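Cord and charger drop-off

The Draltenel building newsletter goes out again in May, so please send items early.

The bin for spare cords and chargers is back at the Kosten entrance until 15th July. We took in 10 boxes last time. Please keep to 4 items per household, and leave anything with a cracked case at home. 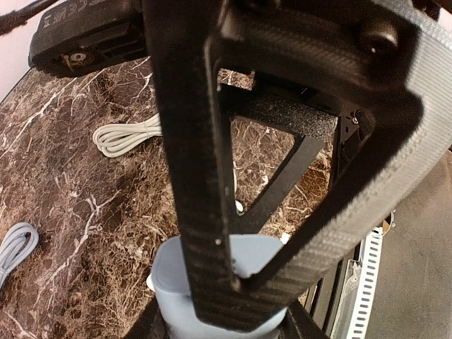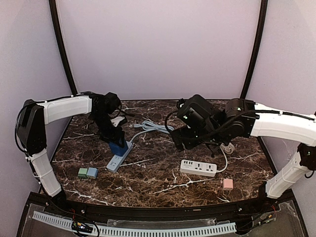

Sorting takes longer than collecting. Coil each cord and hold it with a twist tie before you drop it off. Small square adapters, such as the pale green and blue-gray ones beside the light blue power strip, go in the tray next to the bin.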